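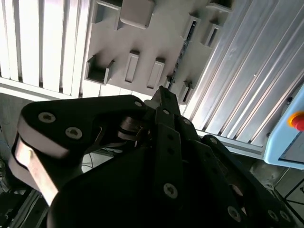 # Sorting small parts into moulded trays

Moulded plastic trays with pockets are a good way to store screws, washers, pins and other small hardware. They keep each size in its own place, and you can see when something has run out. A drawer full of paper bags does neither. The method below is the one used in the Prillomlow workshop, and it should take an afternoon for a normal collection.

## What you need

- One or more grey or light-coloured plastic trays with pockets
- A shallow box or baking tin for tipping out
- A steel rule or a cheap pair of callipers
- A soft brush and a cloth
- Washing-up liquid
- Labels and a pencil

Light colours are better than black. Dark screws vanish in a dark pocket.

## 1. Clean the tray

Turn the tray over and tap the back. Moulded trays collect swarf and dust in the corners of the pockets. Wash it in warm water with a drop of washing-up liquid, go round each pocket with the brush, and rinse.

Stand it on its edge to drain and leave it overnight. Drying the flat faces with a cloth is not enough, as water sits in the narrow slots and will rust steel parts.

Look at the underside as well. If there are raised blocks or ribs there, check that the tray sits level on the shelf. One that rocks will throw its washers about whenever the cupboard door is shut.

## 2. Tip out and sort by type

Empty one bag at a time into the tin. Sort by type first and leave size for later:

- hex-socket screws
- slotted and cross-head screws
- plain washers
- spring washers
- pins and spacers

Put anything bent, rusty or rounded off straight in the scrap pot. A hex socket that has started to round will be no better next time.

## 3. Sort by size

Measure the thread diameter, then the length. Length is taken from under the head on a cap screw, but a countersunk screw is measured over its full length. Mixing the two up is the usual cause of a pocket with two lengths in it.

M3 and M4 are easy to confuse by eye. If in doubt, try a nut.

## 4. Fill the pockets

Work from small to large, left to right. Put washers in the pocket next to the screws they fit. Long pins go in the slots, lying flat.

Fill each pocket to two thirds at most. Our first tray held roughly 800 pieces and was too full to carry without spilling. The same tray now holds 600 and the spares are in a jar.

## 5. Label

Write the size on the front edge in pencil on a paper label. Trernard labels stay on well and peel off cleanly. Kadham ones are cheaper but leave glue behind, so wipe the edge with white spirit before putting on a new one.

## 6. Stacking

Do not stack more than 4 trays. Put the heaviest at the bottom and a sheet of thin card between each pair so that washers cannot creep from one pocket to the next.

Last updated 7/17/21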